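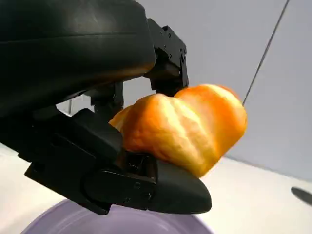

Fisham Physics Society - Outreach and Talks

Speaker notes: why a humming wire hums
Todden Hall, 28 Mar 2018

Welcome everyone in and let them settle, because the chairs at Todden scrape dreadfully and the first minute is always lost. Thank the Vellik for lending us the long bench again (and the extension lead!).

Start with the fence wire. Most of us have stood by one on a breezy day and heard it sing, and most of us were told that the wind plucks it like a guitar string. Ask for hands up on that one. Then explain, gently, that air going past a round wire peels away first on one side and then on the other, leaving a trail of little whirls behind it, and that the note we hear is set by how often those whirls come off.

Write the rule on the board: pitch goes up with wind speed and down with thickness. Work through the sum slowly. Wind at 12 metres a second, wire 12 millimetres thick, multiply by 0.2, and you get 200 whirl pairs a second - a low hum, a little above the G below middle C. Hum it if you're feeling brave.
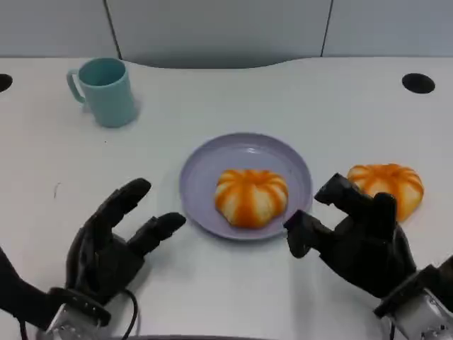
Questions that usually come up

Does the wire have to move? No, a perfectly stiff one would still sing, though it gets a good deal louder if it can shake along.

Does tightening it change the note? Only a little, when the wire's own note is close by.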